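4. Oiling and Caring for the Tabletop

The Hollis top ships with one thin coat of oil from the factory. Apply two more coats before regular use, then one coat every November, or sooner if the wood looks dry and pale.

You will need:
Brinska Top Oil, 100 ml
Sandpaper, 220 grit
Lint-free cotton cloths
Disposable gloves

4.1 Applying the oil

1. Clear the table and wipe it with a barely damp cloth. Let it dry overnight.
2. Sand lightly along the strips, never across them. Remove all dust.
3. Shake the bottle for 23 seconds and pour a small amount onto a folded cloth.
4. Rub the oil in with the grain, working from one short end to the other. Do the edges last.
5. Wait 11 minutes, then wipe off everything that has not soaked in. Oil left standing turns sticky.
6. Leave the top uncovered for 19 hours before the next coat.

CAUTION: Cloths soaked in oil can heat up and catch fire on their own. Lay them flat outdoors to dry, or put them in a metal can filled with water and close the lid. Do not leave them in a pile.

NOTE: The underside needs oil too, but only once a year. An untreated underside can cause the top to cup — see Section 6.

4.2 Daily care

Wipe up spills right away, especially coffee, wine and vinegar. Use a soft cloth and mild dish soap. Do not use scouring pads, bleach or steam cleaners.

Set potted plants on a saucer with felt feet, and move them from time to time so the wood darkens evenly.

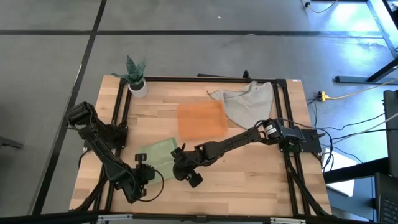
Fig. 7. Butcher-block top. Strip color varies from pale tan to brown.

Differences in color between strips are normal and are not covered by the warranty. They soften over the first year as the wood is exposed to light.

4.3 Small dents and rings

1. Lay a damp cotton cloth over the dent.
2. Press with a warm iron for a few seconds, then lift and check. Repeat if needed.
3. Let the spot dry fully, sand lightly and oil again as in 4.1.

For deep scratches, use the Tumach filler stick in the closest shade.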